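Search products, brands...

Trerstead Dark Front-Loader, Full Size

27 comments | 819 shares

Hi, Kanyarat Pongsiri writing this one. I've been selling laundry machines for a good while now and I still get a little excited when a dark one comes in (white shows every smear of detergent, and I say that as somebody who smears a lot of detergent). We keep these in pairs, side by side. 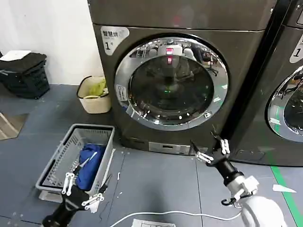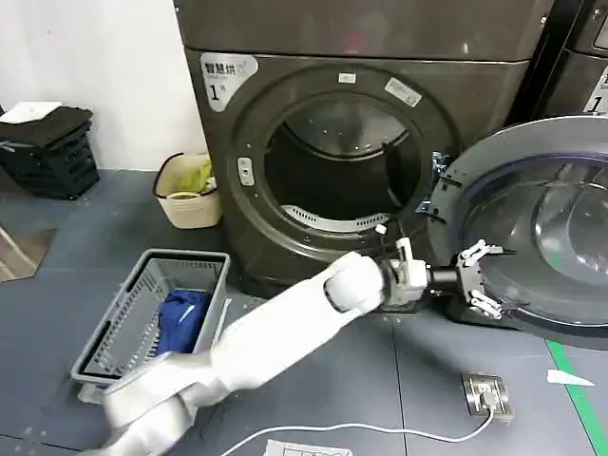
The second one is with the door open, if you want a look at the drum.

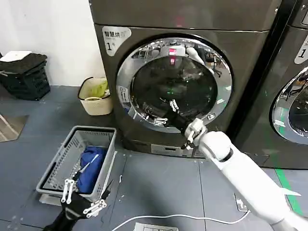
What I like about it

The door! It's big and round, and when it's open it swings well out to the right, so you can get both arms in with a full load. I wash king-size comforters at home and I hate wrestling them through a little porthole. The window is dark glass, too, so you won't be staring at your socks going around unless you really want to. My sister thinks that's a drawback. She likes to watch.

Down at the bottom of the front there's a small panel, and I'd leave yourself some clear floor there – don't push a rug or a shoe rack up against it. Same goes for the door side. Measure with the door open, please. I've had people measure the machine, go home happy, and then call me from the laundry room.

If you're buying two

Lots of folks running a small shared laundry do, and I think it's the best way to buy them. They stand nice and close with just a thin gap between, and a big number label on the upper left of the front is a help when somebody calls to say "the one on the end is beeping." Order the labels with the machines and we'll put them on before delivery. You get a set of four, and Chinese lettering is fine, just type it in the order notes exactly as you want it.

Put a basket or two by the wall while you're at it. Any kind will do. I'm fond of the woven sort for clean things and a plastic crate with slots for whatever's waiting its turn, but that's me.

Delivery and setup

We deliver anywhere within 40 miles of the shop for free. Past that, Prapai Boonchu does the long runs and she'll give you a price over the phone. She'll want to know if you have stairs, and how many turns are in them, and she means it about the turns. Hookup takes her an hour or so on a tile floor, longer on old boards where she has to fuss with the feet.

The old machine goes away with her if you ask when you order. If you ask on the doorstep she may not have room in the van.

Goes with it

Lolell woven basket, cream
Darko slotted crate, black or gray
Vustisance door ring polish (a little goes a long way on chrome)

Questions about the pair price, leave a comment and I'll get back to you, usually the same evening.

Page updated May 27, 2022

Share this | Add a comment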